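About Fedport

Fedport collects demonstration data for manipulation learning. Our customers train control policies for two-armed robots, and those policies need recorded examples of a task being carried out by the same class of hardware they will later run on. We plan the tasks, prepare the set, record the episodes, check them, label them and deliver them. We do not train models and we do not sell robots.

The company started with a single arm and a bench, doing pick-and-place recordings under contract. Bench work still makes up part of the catalogue, but most current orders concern household storage: drawers, cabinets, refrigerators and the things people keep in them. Storage tasks are slow to record. The target may be partly hidden by the drawer wall, both hands need room to work, and the robot has to look nearly straight down to see what it is reaching for.

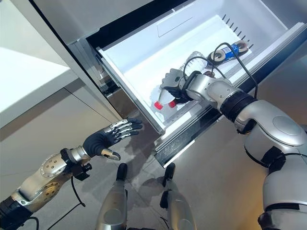 An order begins with a task sheet. It states the start condition, the end condition, the objects permitted in the drawer and the variations to be covered. A standard storage package is 900 accepted episodes. A pilot package is 100. Rejected attempts do not count toward either figure, although they are kept and can be supplied on request with a reason code attached to each.

What we record

Each episode holds synchronized head and wrist video, joint positions for both arms, hand states, commanded actions and a task label. Time stamps come from one clock. Where a customer's model expects a different action space, we convert from the stored joint record and leave the original untouched.

Recording is managed in Flilis, our in-house session software. Flilis shows the operator the next variation on the task sheet, starts and stops all streams together, and holds the episode as pending until a reviewer has looked at it. Review is done by someone other than the operator. The reviewer checks for dropped images, clock drift, contact outside the task area and any departure from the sheet.

Variation is set object by object. Placement, orientation and the number of neighbouring items all change between episodes according to a schedule generated before the session. Operators do not choose placements themselves; in earlier projects, we found that people left to their own judgement kept returning items to the same few positions.

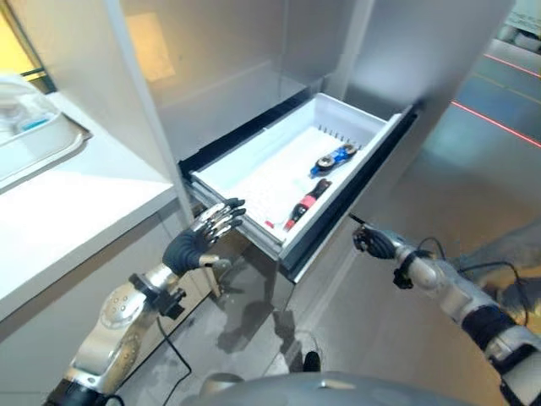
Why are cluttered and sparse drawers recorded as separate tasks?

They produce different motions. With neighbouring items in the way, the hand approaches from a steeper angle and the grasp is usually made with fewer fingers. A policy trained on a mixed set with no label separating the two conditions tends to average the approaches, and the averaged approach performs poorly in both. Our labels keep them apart so that the customer can set the ratio at training time.

Objects and fixtures

The Prurent object set is our standard inventory for storage tasks. It holds 292 catalogued items, each weighed, measured and photographed before use. Bottles, tools and rolls of tape are the most requested categories. Clear plastic is a particular interest: transparent walls are hard to segment, thin walls deform under grip, and the hand is visible through the object it is holding. Damaged items are retired and given a new catalogue number on replacement, so an episode can always be traced to the physical object that appeared in it.

Two-handed tasks

Bimanual episodes are labelled by phase: approach, first contact, shared hold, release of one hand, placement. The phase boundaries are marked during review from the joint record and the wrist video together. Not every task uses all five phases, and empty phases are left out of the file instead of being padded.

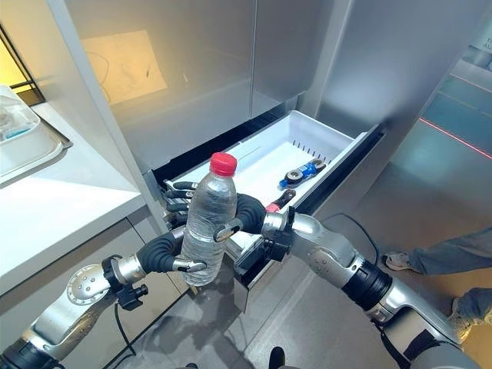 Delivery and licensing

Data is delivered in batches, normally one per completed variation block. Every batch carries a manifest, a calibration file for each camera, the reviewer's log and the version of the task sheet in force on the day. Customers may reject a batch against the sheet, in which case we re-record the affected block at our own cost.

Licences are exclusive or shared. Shared sets are listed in our catalogue after an agreed holding period. The largest shared set now available is Stöcker, a drawer retrieval and return collection of 1,000 episodes, first released in April and revised once to correct a labelling error in the release phase.

People who may appear in recordings are asked for written consent before a session. Customers who need faces blurred can specify this on the task sheet. Raw video stays on our own servers, and access is logged. 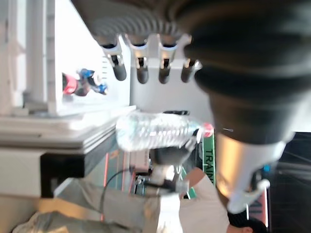
Wrist camera view: plastic bottle with a red cap, storage task.

Working with us

Enquiries should include the robot model, the hands or grippers fitted, the intended action space and a short description of the task. A draft task sheet is useful but not required. We will return a quote, a proposed variation schedule and a list of any objects that would need to be added to the inventory. Site visits are by appointment and closed footwear is required on the recording floor.

Page last revised 19/08/2024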